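07/08/2021

Dark load day! I had been putting it off for so long that this morning I was down to the green linen pants with the broken zipper, and those are not going out in public again, so there it was, decided for me before coffee.

It's been 10 days since we came back from Drurnport and I swear half of what I unpacked went straight into a heap on the bedroom chair and stayed there. Jeans, the black T-shirts, the brown thing I wore on the ferry, all of it. I kept walking past it and thinking, tonight. Then Niall Innes called about the key, or it was too hot, or I wanted to finish my chapter (the lighthouse book, still, I'm on page 482 and she has only just opened the letter).

So. Carried everything through to the kitchen in the black basket, which as usual meant one sock on the stairs and another by the fridge. I do like having the washer in the kitchen, even though my sister thinks it's odd and says so every time she visits. I can have the radio on and do dishes and keep an eye on things, and if I forget a load, it's right there staring at me when I go to make toast. In the old apartment it was down two flights and I forgot a whole load of towels once from a Friday night until I ran out of towels. Never got the smell out.

Pockets first. I have learned this one the hard way (the tissue incident in June, I was picking white fluff off my black cardigan with tape for a week). Found: a hair tie, a ferry ticket, a peppermint still in its wrapper, and a receipt from Vlachopoulos for the little almond cakes. I'd been looking for that hair tie! It's the good one that doesn't slide. The cakes I'd forgotten about completely and now I can't stop thinking about them. Sang Võ says there's a recipe on the back of the ground almonds bag, but he says that about everything. 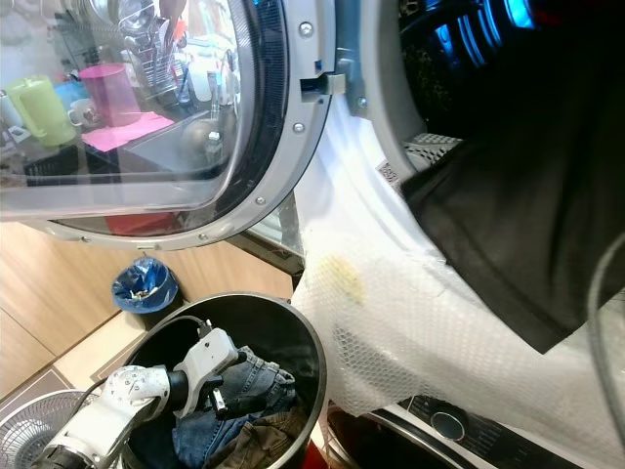 Anyway I had a long argument with myself over what goes in with what. Mom always did jeans on their own, inside out, cold, and she'd have had something to say about me stuffing them in with T-shirts. But two pairs of jeans is a silly little load, and the water bill came to 1,440 gallons for the month, and that's with us away for part of it, so how? I read it three times. Sang thinks the upstairs toilet is running and I think he's probably right, I can hear it at night when the street goes quiet. He's going to look at it on the weekend. He's been going to look at it since spring, bless him.

So it's darks all together, short cycle, cold. If the brown one fades, it fades. I was never sure about it anyway, I bought it because the woman in the shop was so nice to me.

The other thing I wanted to write down, so I remember it, is that I wiped around the rubber part of the door last week with vinegar and an old toothbrush, way down in the fold, and it was awful in there, gray and slimy, and a penny. Vinegar smell for the whole afternoon. But the T-shirts from the load after that smelled so much better! I'm going to try to do it every month. I wrote it on the calendar next to the dentist. There's a sticker on there too, on the rubber part, with all the small print, and I've never peeled it off and I suppose at this point I never will.

Detergent: I've gone over to Zollitz, the unscented one, after that purple stuff made my wrists itch. It's a bit more money and the cap is so badly made that it drips down the bottle every single time, but no itching for two weeks, so I'll put up with the drips. I tried half a cap today instead of the full one. Niall swears everyone uses too much. He also washes his wool sweaters on hot, so I take it with a grain of salt, but on this one I think he may have a point.

Had to stop halfway for the phone. It was the Ernoseck people about the sofa covers, wanting to know whether I'd picked "oat" or "sand," and I had the two little squares of fabric on the windowsill and I could not for the life of me tell them apart. I said oat. Then I worried about it all through lunch. I mean, they're both beige. But what if sand was the warmer one? I put the squares in my purse so I can look at them in different light, at the library or wherever, like a crazy person.

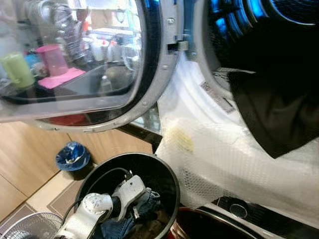 Jeans in the basket, washer door open.

Had a late lunch, cold noodles and the last of the cucumbers, standing up because the table is covered in Sang's tax papers again. There was still the dish rack to empty and I did half of it. The cups always end up living on the counter in this house. I buy a shelf, I clear the shelf, and then there they all are on the counter again by dinnertime, and I don't even mind anymore.

I want to get the line up in the yard before the weekend. The hook on the fence side came out in the wind and the one by the shed is fine, so it's just the one screw and a bit of patience. Jeans dry so stiff out there, like cardboard, but I love how they smell. In the meantime it's the rack in the hallway, with everyone squeezing past sideways and getting a damp sleeve in the face. Niall is coming by tomorrow evening for the key, so he'll have to squeeze past too.

Other bits and pieces. The tomato by the back step has a flower! Just the one, but I'd given up on that plant. Wrote to Aunt Bea finally. Need stamps, light bulbs for the hall (the small screw kind, NOT the big ones, I have a drawer full of the big ones), ground almonds. Also another hair tie or two while I'm at it, seeing how I lose them.

And the whites tomorrow, I suppose, or the day after. There's the tablecloth with the curry on it from Sang's birthday that I've been pretending not to see. I might soak it tonight in the tub with some baking soda if I can get myself up off this chair. It's nearly nine and still light out, and the neighbors have their sprinkler going. Just one chapter first, I really want to know what was in that letter.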